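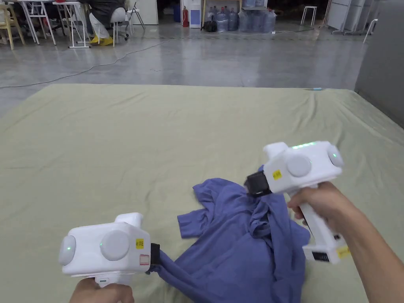 A blue-violet t-shirt on a pale sage-green sheet, with a gripper in each hand.

Restberg Outdoor Planter Listings
Data card, second release

Summary
Restberg is a collection of 3000 product listings for planters, window boxes, hanging baskets and garden ornaments. It was prepared by the Nusteo catalog group for work on product search and attribute extraction. All text is in American English.

Contents
Each record holds a title, a seller description, a category, a material, a drainage field and up to 10 free-form tags. Prices and customer reviews are not included. Seasonal items keep their season as a separate field, so that a fall urn and a spring urn of the same shape remain two records.

Sources
Listings were supplied by two retail partners, Fontana and Bidon. Fontana records cover ceramic and stone-effect containers. Bidon records cover metal stands, coconut liners and wall-mounted pots. Both partners agreed to the release of their text for research use.

Preparation
Duplicate listings were merged when title and dimensions matched. Measurements given in centimeters were converted to inches, and the original value was kept in the field size_source. Spelling errors in seller descriptions were left in place. A further 209 listings were withdrawn after review, mostly for missing dimensions, and are not part of the count given under Summary.

Files
listings.csv contains the full set of records.
categories.csv contains the category names and their parent categories.
withdrawn.csv contains the identifiers of withdrawn listings, without text.

Known limitations
The drainage field is blank for many hanging baskets. "Resin" and "plastic" were used interchangeably by one partner and have not been reconciled. Frost resistance is recorded as the seller stated it and was not tested.

Terms of use
The collection may be used for research and teaching. Redistribution of the full listing text requires written permission from Nusteo.

Maintenance
Corrections received by 16th September will be included in the October update. Please quote the record identifier and the field concerned.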